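Hill Figures, Holloways and a Very Long Walk Around Stitcombe

7/13/20

I finally wrote up my notes from the Stitcombe trip, so grab a coffee, it's a long one.

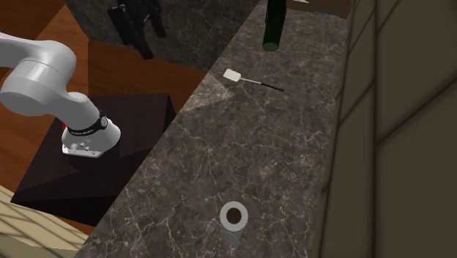 Getting to the earthwork

If you've been reading this blog for a while you know I have a thing for banks and ditches. Other people go to the beach, I go stand in a wet field and look at a bump. The bump at Stitcombe is a good one, though! It's a ring bank with a ditch on the inside, which is the wrong way around if you wanted to keep anybody out, and that's the first clue that it wasn't a fort. Most of the old guidebooks call it a camp anyway. They called everything a camp.

I parked by the church and took the holloway up. A holloway, if you haven't met one, is a track that has been walked and carted for so many centuries that it has sunk down into the ground. This one is over my head in places, with tree roots hanging out of both sides. It was cool and green and a little spooky, and I loved every minute of it (my knees did not).

The top is 260 feet above the village, and you come out of the trees right at the gap in the bank. I walked the whole ring, heel to toe along the crest where I could, and got 300 paces. My paces aren't exactly scientific. The western side is in great shape and the eastern side has been plowed down until you can only feel it under your feet.

What was it for?

The theory I grew up with was the sun one. Stand in the middle, look out through the gap, and the midwinter sun comes up in it. I've believed that since I was a kid. But I had my compass with me this time and the gap points well north of where the sun rises in December, and it doesn't work for midsummer either. So I'm a bit heartbroken about that.

What it does point at is Flornstead, or the hill above it, where there's a burial mound you can pick out on a clear day. Two sites looking at each other across a valley makes a lot of sense to me. Maybe people walked from one to the other. Maybe the holloway is the last piece of that walk. I can't prove any of it, and a bank that wide would line up with something no matter what, so take it with a big pinch of salt.

There's an old pamphlet by Dvořáček that argues the ring was a cattle market and nothing more. I bought my copy at a yard sale years ago and it's falling apart. I used to think it was the dullest idea ever — all that digging for cows! — but standing up there with actual cows staring at me, I started to come around. Why couldn't it be both? People came together once or twice a year, traded animals, got married, buried somebody, had a big meal.

The stone

One stone is left, lying flat just outside the gap. It's about as long as my car and has a line of shallow cups along one edge. Some of them are weathering, I'm sure of that. A few look too round and too evenly spaced to me. I tried raking a flashlight across them but it was way too bright out, so I want to go back in August and stay until the sun gets low.

Two practical things. The upper gate sticks, so lift and push. And bring water, the only tap is down at the church.

Next up is the Flornstead mound, and after that I've still got a stack of notes from Jestetti to type up.

Contact | © Banks and Ditches | Back to top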